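**Wornent** is a small town on the Ikel River, best known for its wool mill and its spring market. It lies 14 miles upstream of Flullero, at the point where the valley narrows.

The mill opened with 20 looms and made blankets, socks and plain cloth – mostly for farm families nearby.
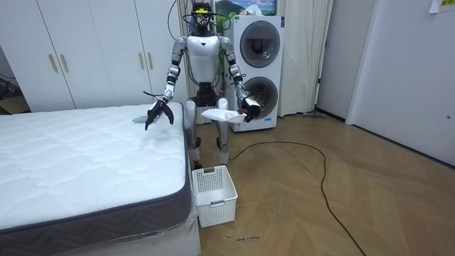
At its peak the mill had 200 workers, many of them housed in brick rows on the east bank. It closed after a flood, and 52 of the row houses are still lived in.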